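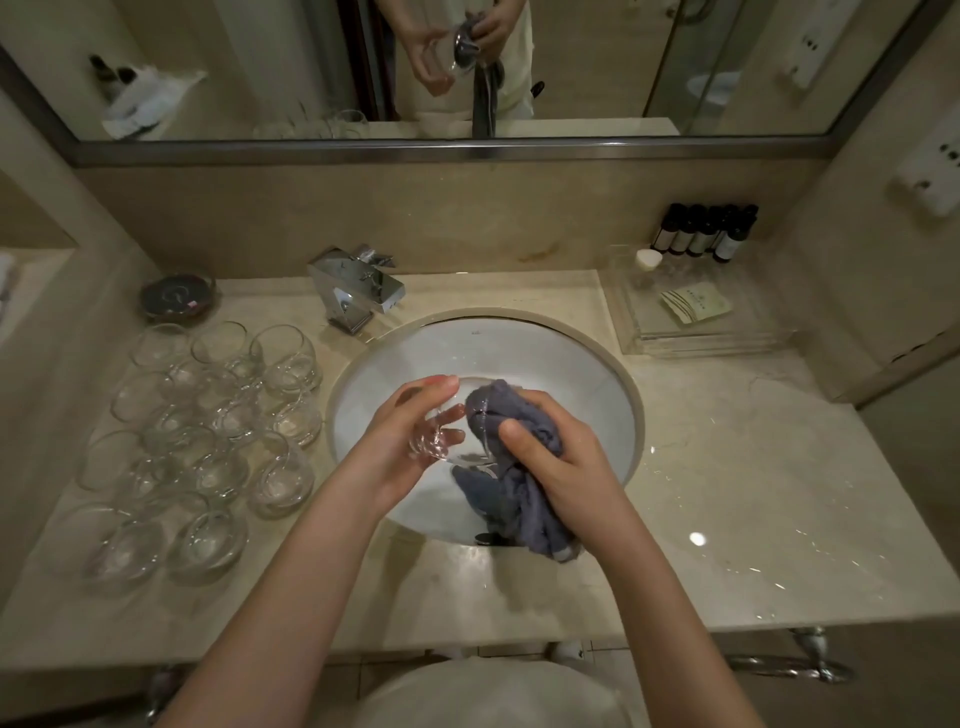
A comment sent in after the last session argued that the corner of the field is a poor way to feed anyone. If the Torah wanted the hungry fed, the comment went on, it would have named an amount and told the farmer to deliver it.

The objection is a good place to start, and we will return to it near the end.

Kistham Evening Beit Midrash
Law and Land in the Torah
Session 5: Gleanings, the Forgotten Sheaf, and the Corner of the Field
Handout revised 27 July 2018

Texts for this session

Leviticus 19:9-10
Leviticus 23:22
Deuteronomy 24:19-22
Mishnah Peah, chapters 1, 4, 5 and 6 (selections)
Babylonian Talmud, Shabbat 23a

The Mishnah selections start on page 241 of the Isano reader. If you are using the older Pîrvu packet, the translation differs in places but the numbering is the same. Please bring a full Bible as well.

1. The terms

The Hebrew words are short and worth learning, as we will use them without translating from here on.

Peah: the corner or edge. The part of the field left standing for the poor.

Leket: gleanings. Ears that drop during the cutting.

Shikhchah: forgetting. A sheaf left behind by mistake. This one appears only in Deuteronomy.

Peret: single grapes that fall while the vines are picked.

Olelot: small or undeveloped clusters, which stay on the vine.

Note that peah is a decision. The farmer chooses where to stop. Leket and peret happen by accident in the course of work, and shikhchah depends on what somebody did not remember. You cannot set out to forget a sheaf. Later readers noticed this and found it interesting that a commandment could be carried out only by a person who was not thinking of it.

2. Leviticus 19

The law stands in a chapter that begins "You shall be holy." The verses just before it deal with a sacrifice and the time limit for eating it. The verses just after deal with stealing and lying. Mark both of these in your copy. We will ask which side the law leans toward: is leaving the corner closer to an offering, or is taking it closer to theft?

The recipients are "the poor and the stranger." The verse uses the verb "leave" (ta'azov), and does not use "give." The rabbis build a good deal on that verb. If the owner only leaves the produce, then he has no say over which poor person takes it. Mishnah Peah 5:6 says that an owner who helps one poor person glean ahead of the others is robbing the poor.

3. Leviticus 23

The same law is repeated almost word for word in the middle of the festival calendar, right after the feast of weeks and before the first day of the seventh month. It looks out of place. Suggestions we will discuss:

a) The festival comes in the grain harvest, so the harvest law is attached to it.

b) The passage has just listed offerings brought to the sanctuary, and the repetition puts the share of the poor on the same footing.

c) It is an editorial matter, and the verse was brought in from chapter 19.

These do not exclude each other. Be ready to say which you find most convincing and what in the wording supports it. Gleanings and peah are mentioned here, but the vineyard is not.

4. Deuteronomy 24

The list of recipients changes. Deuteronomy names the stranger, the orphan and the widow, and leaves out the general word "poor." The crops change too: grain, olives, grapes. A reason is attached: "Remember that you were a slave in the land of Egypt." There is also a promise of blessing, placed after the forgotten sheaf and not after the olives or the grapes.

Peah is not mentioned by name. Some readers see it behind the line about the olives, where the owner is told not to go over the branches a second time. Others think that is a separate practice. Leave this open for now.

5. How much is a corner?

The opening of Mishnah Peah lists things that have no fixed measure, and peah is the first on the list. The next paragraph then says that one should not leave less than a sixtieth. The usual way of fitting these together is that the Torah sets no amount and the rabbis set a floor. The farmer is also told to take into account the size of the field and the number of the poor.

Compare leket, where the Mishnah is very exact. Two ears that drop together belong to the poor, and three belong to the owner, though the other school disagrees and draws the line one higher. The same kind of dispute comes up over forgotten sheaves. We will read 6:5 together.

6. How it was collected

Chapter 4 is the most practical part of the tractate. The main rules:

Peah is given while still attached to the ground. Grapes on a trellis and dates on the palm are an exception – there the owner brings the fruit down and divides it.

The poor may not cut peah with sickles or dig it out with spades, so that they do not strike one another.

There are three times in the day when the poor may come into the field.

Shabbat 23a adds a discussion of why peah is left at the end of the field. One reason is that the poor should not have to stand waiting to find out when the owner will clear a space. Another is that an owner could pick a quiet hour and let a relative take everything. A third concerns passersby, who might think no peah had been left at all.

7. Back to the objection

Set sections 5 and 6 against the comment at the top of this handout. The rabbis clearly knew that the system could go wrong. They knew about crowding, favoritism and long waits. They also had another system, the tithe for the poor, which did have an amount. Peah was kept beside it.

The discussion is some 2,000 years old and much of it has been taken up again by writers on modern food aid. The Okville group, which is following the same syllabus, spent most of its May meeting on this point and ran out of time for the olives. We will do the olives first.

Questions to prepare

What does the owner of the field own, on the day before the harvest?

Does the verb "leave" protect the poor person, the owner, or both?

Should somebody who has no field read these chapters as law, or as something else? Write 2 or three sentences.

Next session: the tithe of the third year, Deuteronomy 14 and 26. Read the declaration in chapter 26 aloud at least once beforehand.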